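# Removing pale flecks from black ribbed knitwear before storage

**Yasmine Abou Zeid**
Posted 9 Mar 2026

Our costume store holds several long black ribbed knit pieces. Since February they have been collecting pale flecks, mostly along the lower edges. The adhesive roller we use lifts the loose fibers but leaves whatever has settled between the ribs. Please advise on a method suitable for ribbed knit, and on whether the pieces should be hung or folded afterward. The care labels have been removed.

**Rendance Wardrobe Office**

Adhesive rollers are not recommended for ribbed knit, as they pull at the raised fibers. The following procedure is in use at our store:

1. Lay the garment flat under a strong lamp.
2. Brush along the ribs, never across them, with a soft clothes brush.
3. Turn the garment inside out and repeat.

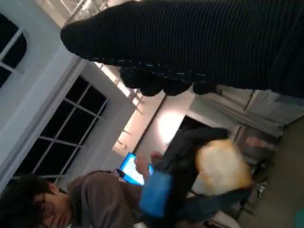
Sleeves require separate attention. Lint gathers where the fabric bunches, and each sleeve should be drawn out to its full length before brushing. Work in the evening is acceptable provided the lamp is placed to one side – light from directly overhead flattens the ridges and hides the remaining lint.

Heavy knitwear should be folded. Hanging will lengthen the sleeves over time. Our store keeps 70 pieces folded on open shelves, with cotton sheets between the layers.

**Stoltmont**

We use the roller on everything and have had no complaints. Washing also helps. Check what else went into the machine, particularly towels.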